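Prilivus: a hand-built filmography dataset
README, updated in March

Hi, and thanks for looking! Prilivus is my attempt at a clean, usable list of film credits for regional actors who also dance or sing, the kind of performers whose work gets scattered over three or four databases and never quite lines up. I started it as a spreadsheet for my own viewing (I wanted to know which dancer was in which song sequence, that's all) and it grew from there.

What's in it

There are 2,149 credit rows covering 438 performers. Each row is one person, one film, one kind of work. So if somebody acted in a film and also sang on its soundtrack, that's two rows, and yes, this annoys people who just want a list of movies. Use the film_id column to collapse them.

Files

credits.csv — the main table
people.csv — names, alternate spellings, training in a classical dance form if a printed source mentions it
films.csv — title, year, language, running time if known
notes.txt — my running log, messy, read at your own risk

Columns people ask about

role_type is one of actor, child_actor, dancer, playback, cameo or dubbing. I kept child_actor separate on purpose, as so many of these careers begin with one mythological film at age ten or so and then nothing for years.

credited_as is the name exactly as it runs on screen, initials and all. canonical_name is my choice, and I don't always love my choice. Performers named after a famous grandparent are the worst of it — same initials, same surname, sometimes the same film studio. Where I couldn't separate two people I gave them both a question mark in the confidence column and moved on.

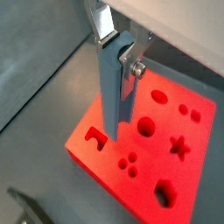
Matching names is where most of the hours went. I wrote a script called Imgate that takes a credit from an outside list and tries to slot it into people.csv, and the early version was far too eager. It would have taken a long blue-gray block held upright over a red board, decided that was near enough, and pushed. These days it stops just above and waits for me to say yes. Slow, but I've stopped finding a 1950s stage singer listed in somebody's dance drama from last year! If you run it yourself, leave the --ask flag on until you trust your own spelling table.

Where the credits come from

Mostly on-screen titles, watched and typed up by hand. After that, song booklets, lobby cards and old magazine listings. Padmavathi Gounder and Usha Gounder let me go through their shelves of cassette inlays, which filled in a huge share of the playback rows, and Padmavathi corrected my transliteration with great patience. Elínborg Thorlacius did the date parsing. Yuzuki Ishida went through the dubbing credits, a job I had been avoiding.

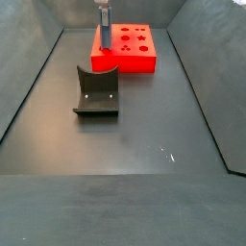
Release years follow the first public screening in the original language. Dubbed versions get their own row in films.csv with a parent_id pointing back. A film that was finished and shelved is left out, even if the songs came out, and I know that loses some lovely playback work. I may change my mind on this one.

Known problems

- Dancers in group numbers are badly undercounted.
- Running times are from mixed prints, so don't compare them.
- Two films share the title Godinho. They have different ids, please check which one you've got.
- Accented characters break in older spreadsheet programs. Open as UTF-8.

Related

Domenica Hollenstein keeps Prornance, a sister list of choreographers, and our film ids match as of the January release.

License and fixes

Free to use, credit Prilivus by name. For corrections, open an issue with the film title, the name as it appears on screen and the time in the titles where you saw it. Booklet scans are welcome too, sideways ones included.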